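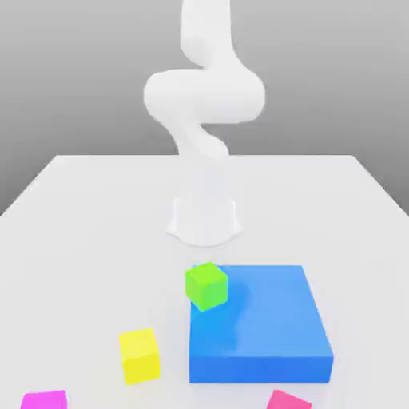
My dishwasher died on a Tuesday, so naturally I spent the evening reading up on whether a robot could do the job for me.

The short answer is that they're very good at blocks. Simgate, the simulator I've been messing with since June, lets you drop an arm on a table, throw down some colored cubes and ask for one to be moved onto another. I ran it 355 times over the weekend. It got the stack right on 29 of them, and I was prouder of those than of anything I've done at work this year.

Now, my sink contains no cubes. It contains a cheese grater, a lid that fits nothing I own, and a mug with something living in it. Rundix says its arm will be loading racks in people's kitchens "soon," a word I've learned to read the way I read it from my plumber. A 1949 magazine I own promised my grandmother the same thing, with nicer drawings.

I do think the factory folks will get there first. Parts in a bin at least hold still and don't have oatmeal on them. Meanwhile I've got over 2 days of plates to wash, and the sponge is where I left it.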